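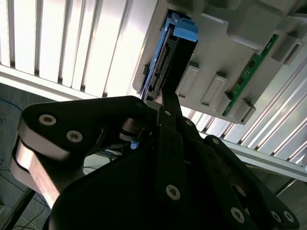
One reader of the Plarnville page wrote to say that the drive should never be pulled by its cable, however firmly it seems to be stuck, and that a stiff caddy nearly always has a tab that has not been pressed all the way in. The workshop agrees, and the point now opens these notes.

Removing and refitting a drive in a desktop computer
Workshop tips from the Moncrieff Repair Room, Plarnville

Before opening the case
Copy any files that are still needed. Shut the computer down from its menu, switch it off at the back and unplug the power cord. Hold the power button for a few seconds, then leave the machine to stand while the bench is cleared. Members working on a carpeted floor should move to a bare table. Touch unpainted metal on the case before reaching inside, and again after every break.

Lay the tower on its side with the open panel facing up. Screws go into a lidded dish. The Erix parts dishes on shelf 36 are kept for this purpose and should be returned there empty.
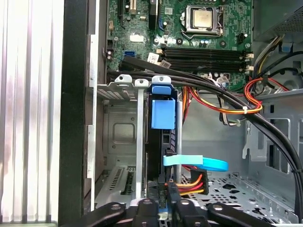 Do the cables have to come off before the drive is moved? Both the data cable and the power cable are unplugged first, holding each one by its plug.

Some data plugs have a small metal clip that must be squeezed before they will let go. Older power plugs can be tight – work them out a little at a time, straight back, without twisting. Bundled wires may be eased aside by hand. Zip ties should be left in place unless they prevent access, and any tie that is cut must be replaced before the case is closed.

Releasing the caddy
Plastic caddies differ from one maker to the next. Look for the release tab, press it fully and slide the caddy out level. Support the drive from below as it clears the bay. Hold it by its sides and keep fingers off the circuit board.

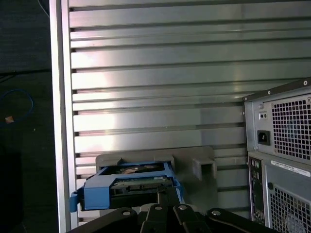 Hard drive in its blue caddy, with the gray bracket behind.

Write down the capacity shown on the label before ordering a replacement. A drive marked 500 GB may be exchanged for a larger one of the same physical size. Removed drives are placed in an antistatic bag, labeled with the job number and kept in the Jurari cabinet until collected. Drives not claimed by the end of May are wiped.

Refitting
Seat the new drive in the caddy so that its connectors face the same way as before. Slide the caddy in until the tab catches. It should move easily for most of its travel;

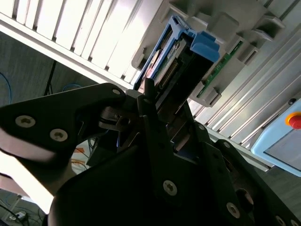 if it binds, take it out again, check that both edges are in their guides and start over. Reconnect the data cable, then the power cable. Make sure that no wire rests against a fan before the side panel goes back on.

Requests for bench time should quote form 951 and be left at the front desk by noon.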